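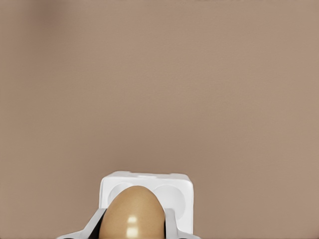
What does the Trostitow Parish Weather Record contain?
Daily readings of rainfall and air temperature taken at 17 sites in and near Trostitow, together with the written remarks of the observers. There are 1404 entries in the present release.

Sources
The entries were copied from bound notebooks held by the Antwi Local Records Office. Most of the notebooks are in good condition. Two have water damage to the outer pages, and readings that could not be made out were left blank. No value has been estimated or filled in.

Fields
site: short name of the place of reading
day: day of reading, year first
rain_mm: rainfall in millimetres, to one decimal place
temp_c: air temperature in degrees Celsius at nine in the morning
remark: the observer's own words, with spelling unchanged

Of the entries, 1069 have both a rainfall and a temperature reading. A remark is present in 441.

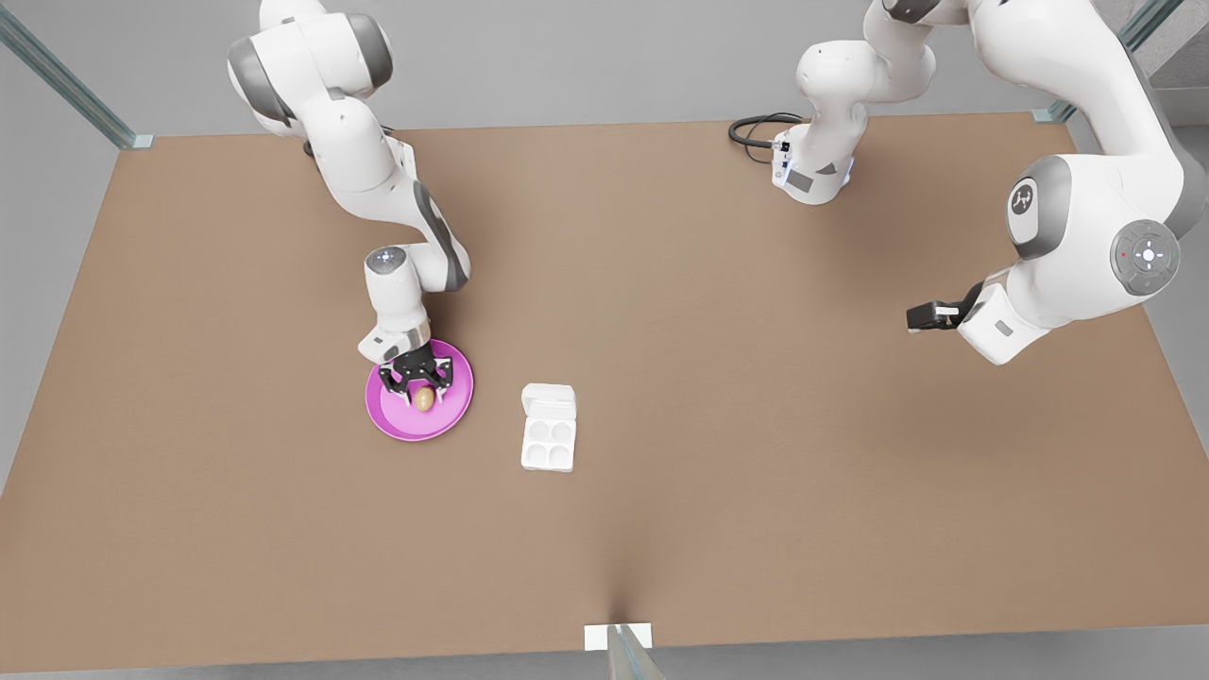
Prepared by the Skesent Records Group
Last revised January 2026

Known limits
Rain gauges at the upper sites were read late on some winter mornings, and the total then covers more than one day. Such entries carry the word "late" at the start of the remark. The gauge at Plastness was moved from the churchyard to the school field - the notebook gives the month as December but not the year - and readings from before and after the move should not be joined into a single series.

Early temperatures were written in Fahrenheit. They have been converted, and the original figures are kept in a separate file named temp_original.csv.

Use
The record may be used freely for study, teaching and local history. Users are asked to name the Antwi Local Records Office as the holder of the notebooks. It is not suitable for flood planning or for insurance claims.

Corrections
Please send corrections in writing to the Skesent Records Group, giving the site, the day and the field concerned. Accepted changes are listed in changes.txt with the next release.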